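Last updated: April 27, 2025

Wanted: table person, lunches, 12 hours a week. Talel community kitchen, back room. Starts August, sooner if you can.

Setting out, clearing, washing up, stacking, wiping down the cloths. Enamel, steel and coloured bowls all go on differnt shelves, we'll show you. 43 covers on a busy day, most days 35.

No experience needed. Steady hands, a bit of patience with the regulars, neighbourly sort. Favourite music allowed, within reason. Lunch included.

Email or drop a note in to Ye-ji Koo. Couple of lines is plenty, no resumé.
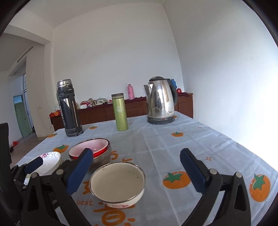
1 min read

Bowls on the persimmon-or-tomato cloth (we still argue). Enamel gets washed by hand please, no scourers, it marks. Ask for Han-gyeol Ryu if Ye-ji is out, he has the trial shift timse.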